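3.2 Teaching the Wipe

Basin cleaning was taught by remote control at our Banton site, with two operators sharing 948 demonstrations. Each had 35 minutes of practice beforehand, which both considered generous until they met the sink. A glossy white bowl offers a wrist camera very little besides its own highlights, and early wipes pursued these with great dedication.

We therefore asked operators to start each stroke near the drain, with the towel pinched into a bunch, and work up toward the overflow hole (Figure 2). 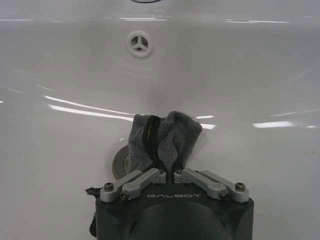
Figure 2. Gray microfiber towel held in the gripper during basin wiping.

Strokes that lost the towel were kept and labeled, as the Rernex policy had shown a talent for losing it unaided. The final 200 demonstrations were held out for testing and never used to tune the grip force.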